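FOR IMMEDIATE RELEASE

Retell brings its family recipe recordings to everyone this March

Selleck, 24 January 2022

Hi, I'm Celeste Yáñez and I started Retell. My friends keep telling me a press release should be written as if some serious person in a blazer were talking about me from across the room, and I did try it that way, and I hated every line. So you get me instead!

The news first, for those of you on deadline. Retell opens to the public in March. We help families record the people who cook for them, talking about how they cook, and then we turn those recordings into a printed book with the recipes written out properly. Up to now you could only get in if you knew one of us. From March anybody can sign up. A recording kit is $20, and that includes the question cards, the guide and the transcript. The printed book is ordered separately once you've seen your pages and like them.

Now the longer version, if you have a minute.

I grew up on my grandmother's rice, and I can't make my grandmother's rice. I have her recipe. It's on the back of a phone bill envelope and it says "rice, the good broth, onion, you know." I did not know! I was nineteen when she gave it to me and I thought I had all the time in the world to ask what the good broth was. I've tried it with chicken, with beef, with the water from beans, and my mother tastes each one and makes a face that means thank you for trying.

What I do have is a cassette. My uncle taped her one Christmas for a completely different reason (he wanted her to sing), and for a long stretch of side B she forgets the machine is on and tells my aunt off for browning the onion too fast. "It should still be complaining when you put the rice in," she says. I've thought about that sentence more than I've thought about most books. It tells you the heat, the sound and the moment, and it would never have made it onto the envelope.

That tape is the whole idea behind Retell. People write recipes down badly and talk about them wonderfully. Ask my neighbor for her stew in writing and she'll give you a list of vegetables. Ask her who taught her and you'll be there until dark, and somewhere in the middle you'll find out that she salts it at the end on account of a fight with her sister-in-law.

How it works

You get a box of cards and a link. The cards have questions on them, and you sit down with your mother or your dad or the man who ran the diner for your whole childhood, and you pull a card. A few of them:

What did you cook the first week you lived on your own?

Which dish do you make when you're mad at someone?

What do you leave out when you give this recipe away?

Who made it better than you?

That last one is my favorite – people go quiet, and then they say a name, and then you get the good stuff.

You record on your phone. We type it up, and a real editor goes through the transcript looking for the recipe hiding inside the story. She pulls it out into something you could cook from, with amounts where there were amounts and plain words where there weren't. If your father says "flour until it looks right," we don't make up a number for him. We send a question back and ask what right looks like. Then both go in the book, his words on the left page and the working recipe on the right.

That two-page layout took us forever, by the way. The first version had the recipe on top and the talk underneath in small italics, like a caption, and every single person who tested it skipped the talk. Ju-won Han, our designer, threw the whole thing out over a weekend and came back with the facing pages. He also picked the paper, which doesn't mind a bit of oil, and he fought me hard on the binding. I wanted something pretty with a ribbon. He wanted a book that lies flat next to the stove and stays there. He won, and you'll thank him the first time you have dough up to your wrists.

Two languages, side by side

Every Retell book can be made in two languages at no extra charge, and I want to brag about this for a minute.

In my family the cooking happens in Spanish and the grandkids read in English. Our editor, Mi-kyung Bae, had the same thing going on with Korean. When she joined, her very first note to me was that our sample pages had taken all the Korean cooking words and flattened them. A word for the feel of a noodle that pushes back a little when you bite had come out as "firm." She was not having it. So our rule now is that a word with no good match stays as it is, and gets a short note from the family saying what it means to them. I love these notes. One woman needed most of a page to explain a single word her mother used for soup that's been reheated one time too many.

For now we work in English, Spanish and Korean. More will come when we find editors who cook in those languages as well as read them. If that's you, please write to us, I mean it.

Who's been trying it

We've been running Retell small and private with families here in Selleck, and some of them have let me talk about their books.

Sun-ja Ryu made hers with her son over the holidays. She was sure she had nothing to say and told us so in writing before we'd even mailed the cards. Her transcript is the longest one we have. It covers pickles, train travel, a landlord with strong views on garlic, and a pancake batter she's been changing a little every year and will apparently never consider finished. "I told him I don't have recipes, I have habits," she said when I asked if I could quote her. "Then he played it back to me and I heard all these recipes."

Eun-seong Yoon came at it from the other side. He was the one asking the questions, to an aunt he'd only ever talked to at weddings. He recorded six conversations with her, and the early ones are pretty stiff! She answers like she's at the bank. By the end they're interrupting each other and she's giving him a hard time about his knives. He told me he cooks her braised radish most weeks now and calls her when it goes wrong, and he thinks she likes it best when it goes wrong.

I should say that plenty of these recipes are very plain. People worry about that. They call us up and ask if it's all right that Dad only really made eggs. Yes! Please record the eggs. I would give a lot for a proper account of how my grandfather made toast, which he did in a dry pan with something heavy on top, and always on one side only. 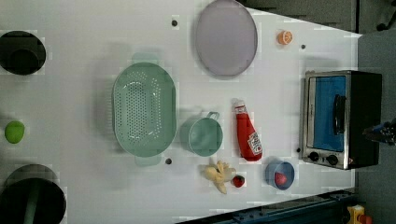 And you don't need a fancy setup for any of it. The best recordings we've had were made in ordinary kitchens with somebody running the tap at the wrong time. Our guide has a page on where to put your phone (on a folded dish towel, away from the fridge) and how to ask a follow-up without bossing anyone around, and that's all the training you need. If the person wants to cook while they talk, let them. They'll say things with their hands busy that they'd never say on the couch.

What you'll get in March

The recording kit, with question cards in English, Spanish or Korean. The transcript, which is yours to keep whether or not you ever order a book. And the book itself, printed by Maeng, a small shop that has put up with a truly silly number of paper tests from us and still picks up the phone.

Transcripts will live in Plarnia, our family archive, where you can listen to the audio and read along. Your recordings are private unless you choose to share them. We don't sell them, and we don't use anyone's aunt in an ad without asking the aunt. If you want to take everything down and leave, there's a button for it, and it's not hidden at the bottom of some menu. Mi-kyung tested that button on her own mother's recordings (we had a backup, but I still couldn't watch).

Gift kits will be ready for Mother's Day. You can add your name to the March list on the Retell site right now, and people on the list will get their kits first, in the order they signed up.

For press

I'm happy to talk, and I talk fast, so bring a recorder. Ju-won can walk you through the design and show you the rejected versions, including the one with the ribbon. Mi-kyung is available for questions on editing and translation in English or Korean. Sun-ja Ryu and Eun-seong Yoon have both said yes to interviews; please set those up through me so they don't get a pile of calls at dinner time. Sample pages and short audio clips, cleared by the families, can be sent on request.

About Retell

Retell is a small company in Selleck that records home cooks and makes books from what they say. It was founded by Celeste Yáñez.

Press contact: Celeste Yáñez, through the press form on the Retell site. If you happen to know what the good broth was, use the same form.

###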